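**September, workshop notebook – dye bench, second week**

Started at 7:30 with the windows open, which I regretted by eight when the wind got up and took the top sheet off the weighing pad. I think I have all the numbers copied back in but if anyone finds a loose page with my handwriting on it, please put it in the tray and don't throw it out!

The job this week is still the madder. Alfie Hollis wants a brick red that he can get twice in a row, and so far we have had a lovely brick red once, a salmon, and something the color of canned tomato soup. I've been going back through the old entries to see what changed between them, and the trouble is that quite a lot did. The good one was on the Allberg yarn, the salmon was on the Sarkar, and the soup was half and half because I was using up ends. So before anything else I wanted all the skeins from one cone.

Wound off enough Allberg for the whole set. Washed it with a small squeeze of Brillora and rinsed it until the water stopped feeling slippery, then one more time for luck. I know Alfie thinks I overdo the rinsing. I still say the streaks we had in August were soap left in the ties, and I've gone over to looser figure-eight ties in white cotton, four to a skein, and you can slide them along with a finger to check underneath.

Dry weight of the lot after a night on the rack: 203 g. Alum at 15 percent comes to just over 30 g, so I weighed out 30 and called it done. Dissolved it in a mug of hot water first, then into the big pot with the wool already wetted through. Brought it up slowly, most of an hour, and held it just under a simmer for another hour while I answered letters and ate a pear. Turned it off and left the wool to cool in the pot. I had been hurrying that part and I'd like to stop.

Madder next. The root is from the Zirkarska sack, the coarse chopped stuff, and I weighed 405 g of it, so near enough twice the weight of the wool. I know that's generous. The one good red was generous too, according to my note from the time (it says "plenty", thank you, past self). Soaked the root overnight in a bucket with a lid on and poured off the first water in the morning, as that's the yellow-brown part and it drags everything toward orange. I kept it in a jar in case somebody wants to try a tan.

Now the temperature business. I've always been told to keep madder below 160 F or the browns come out, and I have always nodded and then gone off to do something else and come back to a steaming pot. This time I sat with it. Thermometer clipped to the side, a chair, the radio on low. It went over once, to 168, for maybe five minutes, and I pulled it off the burner until it settled – so that's on the record, Alfie, before you ask.

Took one small skein out after 32 minutes just to see. Coral, quite pretty, with no depth to it yet. The rest stayed in for two hours and then sat in the bath with the heat off until it was cool enough to put my hands in.
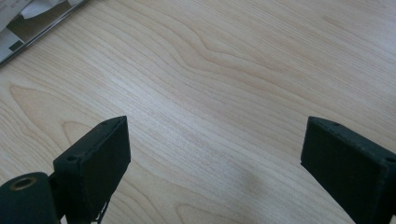

I also want to write something about the water while I remember. The tap here is hard, and madder is supposed to like that, but the salmon batch was the week I filled the pots from the rain barrel to save carrying. I had completely forgotten until I saw it in the margin. It could be the whole answer, or at least a good piece of it. I'd like to run two little pots side by side, same yarn, same root, one tap and one barrel, and a third with barrel water and a pinch of chalk. Small skeins will do, 10 g each.

Rinse water ran pink for three changes and then cleared. Hung everything on the shady side of the rack and have promised myself not to judge it wet.

To do: order more alum, new label tags (the old ones bled in the pot again, the pencil was fine but the card wasn't), and find the big strainer. Alfie, if it's at your place, I'm not cross, I'd just like it back before the walnut hulls come in.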